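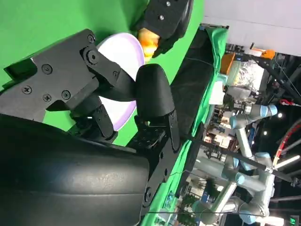

# Zundano hand kit, pair

The Zundano is a pair of black mechanical hands for tabletop arms, sold as parts for people who build at home or in a shared shop. It was designed by Rekha Kurup at the Wiria workshop and is packed and shipped by Altimwood. You need a pair of arms, a power supply, and a computer to run them. None of those are included.

**Price:** $1,673 as a kit, $1,992 assembled and tested

## What comes in the box

- Left and right hand bodies
- Finger brackets, linkages, and plates
- Curved finger pads, fitted, plus one spare set
- Wrist adapters and all screws
- Cable set, with extra length for a loop at the wrist
- Printed build guide

## Building it

Plan on two evenings. The brackets go on first, then the linkages, then the pads. Everything outside the hand body fastens with ordinary screws, so you can take a finger off without opening the body. Leave the pivot bolts a quarter turn loose until the finger moves freely by hand, then tighten them.

The pads are wear parts. They pick up scuffs and pale marks with use, and the marks do no harm. Change a pad when the surface starts to split.

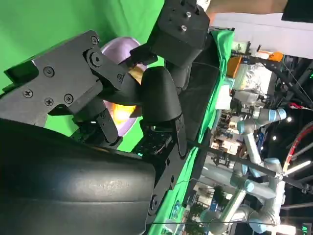

*Closed on a lavender egg-shaped piece, with the pad pressing from the side.*

## Setting the grip

Grip force is set in software, separately for each hand. There are 3 presets: soft, normal, and firm. Start on soft for anything with a shell or a skin. Adwoa Darko, who wrote the setup files, keeps both hands on soft for fruit and raises the force only if a piece slips on the way to the plate.

Use a plain, matte work surface if you run cameras. The Wiria bench is covered in green, and the default color settings were made for it. For another color, run the calibration file again before your first pick.
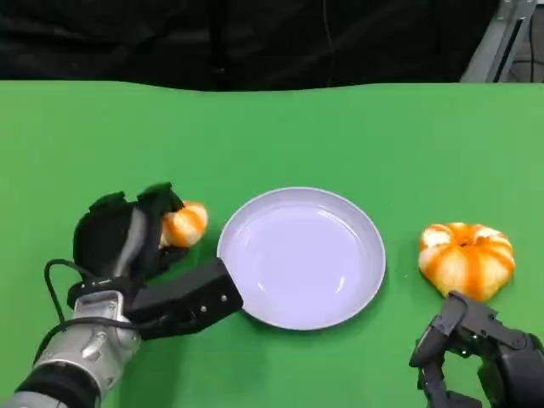

Mandarins are harder than they sound. A peeled piece gives under the fingers, so the closing speed matters as much as the force. The setup files include a slow-close setting for soft food, and it works with either hand. Wipe the fingers down afterward with a damp cloth and keep juice away from the joints.

## Fit

The adapters match the Devadiga wrist flange. Other flanges need a plate of your own; a drawing is in the back of the build guide.

## Orders and spares

Kits ship from Altimwood in batches, and the next batch goes out in September. Assembled pairs take 2 weeks longer. Pads, screws, and cables are also sold separately.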